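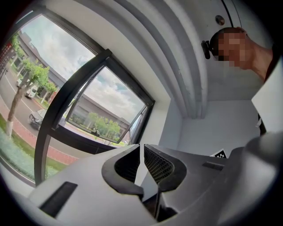

Yufang Lu wrote in to tell me I've been watering my tomatoes all wrong, and she did it so nicely that I read the whole message twice before I felt bad. Her point was that a splash every evening keeps the roots up near the top of the soil, where they bake, and that I'd do better with a long soak and then a couple of days of leaving them alone. She also wanted to know why on earth I was growing them in the old blue buckets. Fair question, Yufang. I had the buckets!

So I tried it. I left the hose at a trickle at the base of each plant while I drank my coffee, moved it along, drank some more coffee, and then kept my hands off until the soil felt dry down to my second knuckle. It was hard to walk past them. By late afternoon the leaves go all limp and sorry looking and everything in me wants to run for the can. But they perk up again after supper, and a few of you have told me the same thing over the years, so I'm going to quit fussing over droopy leaves at four o'clock and look at them in the morning instead.

The other tomato trouble around here is the black patch on the bottom of the fruit. I lost nine of the big red ones to it in June, all from the same two plants, and I did what I always do, which was crush up eggshells and sprinkle them around and feel very clever. Yiran Cao, who has the corner plot at Brasodthorpe, set me straight over the fence. The shells take ages to break down, she said, and most of the time the soil has plenty of calcium in it anyway, and the plant just can't take it up when it's getting soaked one day and parched the next. So we're back to the watering again. I've kept the shells for the compost.

While I had her there I asked about pruning, and we did not agree. Yiran takes off every side shoot she sees and ties her plants up a single string like beans. I can't do it. I pinch out the low ones so there's some air down there, and then from about knee height I let them do what they want, and yes, by August I have a jungle and can't find half the fruit. But I get shade on the tomatoes that way, and last summer when we had that awful hot week hers got pale papery patches on the sunny side and mine didn't. (She'll say hers were ripe earlier. They were.) If you grow the bush kinds, by the way, leave them be altogether. You'll be cutting off your own dinner.

Now, varieties, which is what most of you asked about. I have a small yellow cherry this year from a packet somebody left on the Wotside swap table with no name on it, just "yellow, good," and it is good! It's sweet without being all sugar, and the skins haven't split once. If it was your packet, please tell me what it is. I'll be saving seed either way, and I can only hope it comes true. The big pink one I raved about in the spring has been a bit of a letdown so far, loads of leaf and hardly any fruit, and I suspect I was too generous with the chicken manure. I did that with peppers once too. You'd think I'd learn.

Saving seed is easy enough if you haven't done it. Pick a really ripe one off your best plant, squeeze the seeds and the jelly into a jar with a little water, and leave it somewhere you won't have to smell it for two or three days. It'll get a skin of scum on top – that's fine. Pour off the scum and anything floating, rinse what's left in a sieve, and spread the seeds on a plate. Don't use a paper towel unless you want to plant the paper towel. Stir them now and then so they don't dry in a clump, and write the name on the envelope before you put the seeds in it. I have a drawer full of envelopes that say nothing at all.

And if you're already getting more than you can eat, my lazy sauce goes like this. Cut them in half, put them cut side up in the biggest roasting dish you have, tuck in a few cloves of garlic with the skins on, plenty of oil, salt, and leave them in a low oven until they've slumped and gone dark at the edges. Squeeze the garlic out, mash the whole lot with a fork and freeze it flat in bags. I don't peel them or take the seeds out. My sister does both, and hers is smoother, and she's welcome to come and do mine.

The tomato tasting is back on at Wotside, by the way, after we had to skip last summer. It'll be the last Saturday in August if the weather's decent, on the grass by the water tap. Bring a plate of whatever you've grown, cut up small, with the name on a bit of card, and a spare whole one if you're willing to let somebody have the seeds. Bread and salt will be there. I could do with a couple of folding tables if anyone has them, and a second bread knife, as the one we had went home in somebody's basket two years ago and I have my suspicions.

Next time I want to get into beans, so if yours have quit flowering in the heat, write and tell me what kind they are and when you sowed them. Mine have quit too.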